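# Stillemthorpe hall votes for the floral tablecloth

2/1/18

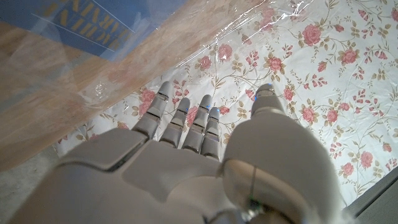 The question of what goes on the tables at the Stillemthorpe monthly lunch has been settled, after 3 meetings and one walkout. The plain white paper rolls are out. Cloth is back, and after a show of hands it will be the floral pattern, which won easily over a beige option that even its supporters had trouble describing.

Paper had been in use since August, when the old cloths were retired with gravy injuries. It was cheap and it went straight in the trash afterward. It also tore every time somebody slid a casserole across it, and stuck to the forearms of anyone who leaned in to hear the announcements.

"I ate lunch off something that sounded like a doctor's office," said Wen-hsiung Lai, who brought the motion and also, as it happened, a bag of samples. He had washed each sample 11 times at home before the vote. He passed around a typed sheet of the results, with a column headed "Beets."

The beige camp argued that flowers make it hard to spot crumbs. The floral camp said that was the whole idea – and the discussion more or less ended there.

The new cloths will come from Tyagi, the fabric store on the Wetham road, which offered a price of $200 for 12, hemmed. A motion to pay extra for scalloped edges failed without a second. There was longer debate over who takes the cloths home to wash. The job will rotate by table, starting with the one nearest the kitchen, whose regulars were not all present to object.

Ironing remains unresolved. Lai called it optional. Several people gave him a look.

The leftover paper, over half a closet of it, has been offered to the Treditik preschool for painting. The school has said yes to the paper and no to the matching paper napkins, so those will be on the lunch tables until they run out. At the present rate of use, that should be sometime after the cloths wear through.

Lunch is still at noon, and guests are asked to bring a dish with a flat bottom. Trivets are under the stage in the box marked "Lights."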